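Nov 5, 2018
Oľga Lukáč

Started at the bench after lunch. In the morning I was only answering mail and looking for the key of the parts cabinet, which was in Marcus's coat again.

The work for this week is the layout of the white board. Arif wants that all the small parts for one round of work are on the board before anybody begins, so that we do not go back and forth to the cabinet. Until now each of us put the parts as he liked. When I take over from Refugio I need a long time to understand where he left the things, and I think he has the same problem with me.

What I decided for today:

The board lies flat in the center of the table. I tried last week to put it with a small slope, and the round parts rolled down to the front. Flat is better, even if it is a little harder to see the back row when one is sitting.

Parts which belong together stay together, also if they are different in size. Before, I sorted by size, and it looked very clean, but then I had to search for the pairs. Kenji says that sorting by size is good for storage and bad for work. I agree with him now.

Nothing else is put on the board. No pens, no bags from Gevier, no cups (Marcus). 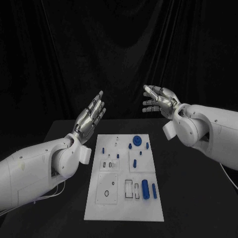

Parts board on the dark table, black curtain closed behind.

The curtain stays closed from now on. With the window behind, the white of the board was too strong for the eyes in the afternoon, and small parts near the upper side were difficult to recognize. With the black fabric it is much calmer. It has many creases from the box it came in. Refugio asked if we should iron it. I would say no, but if somebody has an iron and a free hour, please.

The dark table top is good for finding the board, and not good for finding what falls from it. I lost one small screw from bag 2203 today and found it only with the flashlight, close to the table leg. We have 2 spare bags of this type, 2203 and 2824, both in the upper drawer. Please write on the bag when you take something out.

The order from Van Dusen did not come. I called them at three, and the lady was friendly but she could not find our order number 3834. She will call back. If she calls when I am not here, the paper with the order is in the blue folder under Didora, not under Van Dusen, it was my mistake and I did not move it yet.

To do:
- ask Arif if the layout should be the same for the Monau parts, or if we make a second board
- draw the layout on paper and hang it next to the cabinet
- a small tray for the parts which we are not sure about
- give the cabinet key a fixed place

Stopped at 5:40. Board left on the table as it is, please do not clean it before I have made the drawing.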